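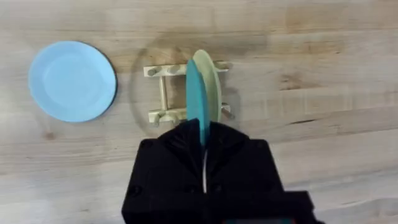
A small peg-type dish rack with one plate standing in it and another lying beside it.

Household Wiki > Kitchen > Drying and storage > Dish rack

Search articles Go Advanced

Dish rack

A dish rack, also called a plate rack, a drainer or (in older housekeeping books) a plate stand, is a frame that holds plates, cups and other tableware upright so that water can run off them and air can get at both sides. It may live beside the sink, on a table, inside a cupboard or on a wall, and a good many racks spend their whole lives as storage and hardly ever see a wet dish. The simplest kinds are made of wood, and it is mostly these that the present article is about, though wire and plastic racks get a mention further down.

Construction

The plain wooden rack is a friendly sort of object, easy to understand just by looking at it. Two rails run side by side, joined at the ends by shorter pieces, and short lengths of dowel stand up from the rails as pegs. A plate goes down between one pair of pegs and the next, rests its lower edge in the gap between the rails, and leans a little against whichever peg it meets first. The joints may be glued, pinned or held with screws, and on homemade racks you will often find a bit of hardware showing at the end of a rail.

Peg spacing matters more than anything else. If the pegs are set too close, a plate with a deep rim won't go in without a struggle; too far apart and it slumps over onto its neighbor and stays damp where the two touch. Small racks for children's plates or for a single shelf may have only a few pegs to a rail, while the long racks sold under the Sevberg name take up to 14 dinner plates in one row.

Wood and finish

Beech and maple are the usual choices, being close-grained and mild in smell, and pine is common in cheaper racks. Many are sold with no finish at all. Bare wood dries quickly if it is given the chance, but it will gray and roughen over the years, and a light rub with fine sandpaper followed by a food-safe oil brings it back nicely. The Kashyap pattern, which turns up in a lot of school woodwork rooms, leaves the pegs dry-fitted so that a worn one can be pulled and replaced.

Use

Plates are generally loaded from one end, largest first, all facing the same way. Cups are a different matter. In a plate rack they can be tipped over the pegs or set in the gap between the rails, and tall cups tend to be happier there than wide ones. People who wash up for a crowd often stage things on the table first, plates flat and in easy reach, and then fill the rack in one go.

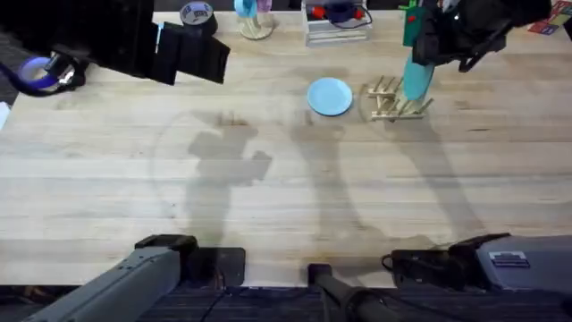
Noel Policarpio, writing on the talk page, would put the cups in before any of the plates: "A cup needs room for your whole hand, and once the plates are up you haven't got it. I leave the end of the rack open and do the plates last."

Both orders have their followers, and in a rack with only one row it makes little difference.

Other types

Wire racks, usually coated, hold more for their size and are lighter to lift. Plastic ones commonly come with a tray beneath. Folding racks, such as the Jirska, have two crossed frames hinged in the middle and can be hung from a hook when the washing up is done. A wall rack over the sink drips straight into the basin and saves a great deal of wiping.

See also: Draining board; Plate rail; Dirnmont cupboard

This site uses cookies to remember your reading preferences. Accept Manage settings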